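# Breathing room: how Barnia took its Pilates classes out of the studio

April 7, 2020

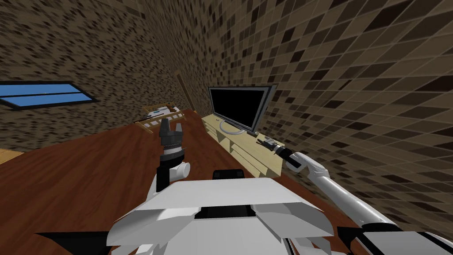
Can you really learn Pilates without the big sprung machines? Most of the original exercises were designed for a mat on the floor, and a beginner can work on those for a good couple of years before missing the equipment.

The founder of Barnia has answered that one so often that she starts before I've finished asking. We're talking by telephone, she with a pot of tea and I with a notebook on my knee, and within a minute she has me sitting up straighter. Barnia opened in January with one room, 60 members and a waiting list for the evening sessions. Now the room is locked and every class is taught over the internet, and she sounds more fired up than anyone I've spoken to in weeks.

"I thought I'd hate it," she says. "I'm a hands-on teacher, I like to put two fingers on somebody's ribs and say, breathe into there. Take that away and I had to find the words. My teaching has got so much clearer!"

She came to Pilates through a bad back, after years of bending over a cutting table at Fumen, a curtain workshop. A colleague dragged her along to a class in a church hall and she went home furious, having discovered she couldn't roll up off the floor without using her hands. She went back the next week, and the one after. "It took me until the summer to do one roll-up," she says. "One! I rang my mother to tell her."

Training followed, in the evenings and at weekends, and then a long spell teaching for Prinditz, a small chain of gyms where the classes were big and the music from the spin room came through the wall. She is fond of the place still (it taught her to project her voice, she says) but she wanted fewer people and more time with each of them. When the room came up for rent, above a bakery, she took it the same afternoon.

The timetable at Barnia has 5 classes a day, the first of them early enough to catch nurses coming off nights. All of those have moved online, with one change. The lunchtime class used to be for improvers and is now for anybody at all, including children, cats and husbands who wander through looking for the scissors. It has become the busiest of the lot.

"People turn up in pyjamas," she says, delighted. "I've got a grandmother and her granddaughter doing it in different towns, and they wave at each other before we start. You'd never get that in a studio."

I ask what people should have ready at home. A folded blanket will do if there's no mat, she says, and a cushion for under the head. Socks off. Enough floor to lie down with your arms stretched out behind you, so measure it by lying there and trying. She's firm about shutting the door, and firmer about not eating beforehand – the rolling exercises are unforgiving on a full stomach.

She has strong views on speed, too. Beginners rush, she says, and the cure is to breathe out for longer than feels polite. She makes me do it down the telephone, lips pursed, until I run out of air and start laughing. Then she has me do it again with one hand on my stomach, and I can feel something deep down tightening that I'd not given a thought to since school.

"There! That's the whole first lesson," she says. "Everything else is that with your legs in the air."

The Thursday evening class belongs to Kiều, the programme she built for runners, and she is especially proud of this one. It is all hips and ankles, with a lot of standing on one leg, and it grew out of watching club runners limp into the bakery on Sunday mornings. The runners complained for a month that it was too gentle. Then she introduced side-lying leg circles, and the complaints stopped.

She hasn't got everything right. The first online class went out with the sound off, and she taught nearly half of it before noticing that the whole group was waving at her. The bill for a decent microphone and a lamp came to 300 pounds, which hurt. And she misses the room itself, with the smell of bread coming up through the floorboards and the chatter on the stairs afterwards.

So will the online classes carry on once the door is open again? She'd like to keep 2 of them at least, the lunchtime one and a slow stretching session for people who find the stairs difficult. A few of those had told her they'd always wanted to come and never could, and she was upset not to have thought of it sooner.

Our time is nearly up, as the improvers are due and she still has to move the sofa. Before she goes she wants to know whether I'm sitting properly. I'm not, and I tell her so. "Feet flat," she says, "long neck, big breath out," and I can hear her doing it as well.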